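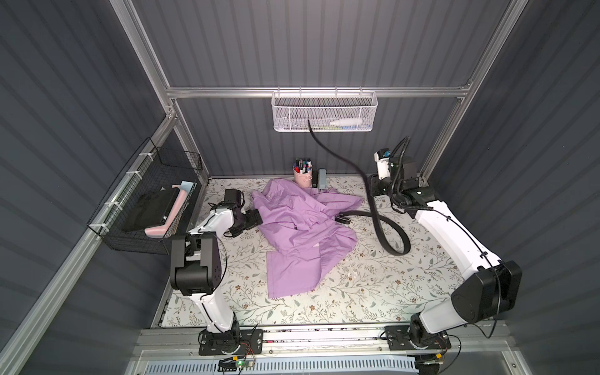
Slide 1. Lavender-purple shirt in a heap, floral work surface.

Folding Shirts From a Heap
Speaker notes, Torben Dreßler
Clester Laundry Workers' Day, 2nd July

We use cookies to remember your settings and count visits. Accept all / Manage choices

SLIDE 1

Leave the shirt up while people sit down. Say hello, say my name, say the talk is 25 minutes with questions after.

Ask the room: where would you put your hands first? Take a few answers. Somebody will say the collar. Somebody will say pick it up and shake it. Both fine, we come back to both.

Point out the wide flap that spreads toward the bottom of the slide. The rest is bunched and folded over itself. From this side I can't tell you where the collar is, and I don't want people guessing yet. The point of the slide is that a shirt in a heap gives you very little to go on, and the flap is the biggest flat piece you have.

Also mention the surface. The pattern is cream with gray-green vines and small brown and tan blossoms. A plain purple shirt stands out on it. A cream blouse would not, and at Jamus we had exactly that trouble with a patterned table cover. Edges got lost and people folded a sleeve under without noticing. If you handle mostly light items, use a dark cover. If you handle everything, keep two covers and swap.

SLIDE 2: Why start with the heap

Most folding guides begin with the shirt already flat, buttons up, sleeves out. In a laundry that is half the work done already. At Jamus we timed a batch of 300 shirts last September, and the step before the first fold took longer than all the folds together. I was surprised. Jhonatan Nina ran the timing and he was not surprised at all.

Don't go into the full timing table here. It's in the handout.

SLIDE 3: Finding the shoulders

Go slowly on this one, people write it down.

Take hold of the largest flat area. Lift it a hand's width, no more. Let the rest hang and look for a seam. Follow the seam with the other hand until you reach a corner or an opening. An opening with a thick edge is a cuff or a collar. An opening with a thin edge is the hem.

If you find the hem, run along it to the side seam and go up. The side seam takes you to the armpit every time, and from there the shoulder is easy.

If you find a cuff, don't pull the sleeve straight. Go up the sleeve to the shoulder first, then straighten.

Demo here with the practice shirt. Do it twice, second time with my back half turned so they can see my hands from their side.

SLIDE 4: Shaking out

Some of you shake everything. It works for sheets and towels. With shirts it's mixed. A good snap opens the body but the sleeves often wrap around each other, and you need room on both sides. On a table with walls close by you will hit something. I lift by the shoulders and let it drop once onto the surface.

SLIDE 5: Flat, then fold

Front down. Smooth from the middle out to the sides. Sleeves back across, one side in, other side in, bottom up in two. I use the same order for every shirt and so does the whole Agudelo shift now. We had five different orders on one shift before that, and the stacks leaned.

A folding board is fine. The Farkitz board we have is a little narrow for large sizes. Say that if asked, otherwise skip.

SLIDE 6: Creases

Short slide. Creases from sitting in a heap are soft at first, and many will smooth out by hand. The longer the shirt sits, the less this works. Empty the basket in smaller loads. Our new people do 56 shirts to a load, the experienced ones 100.

SLIDE 7: Practice

Hand out shirts, one per pair. One person drops the shirt in a heap, the other finds the shoulders. Swap. Give them six minutes. Walk around, watch for people picking up by the collar points, it stretches them.

If time is short, cut slide 4 and keep the practice.

Questions. Handouts are by the door. Collect the practice shirts before people leave.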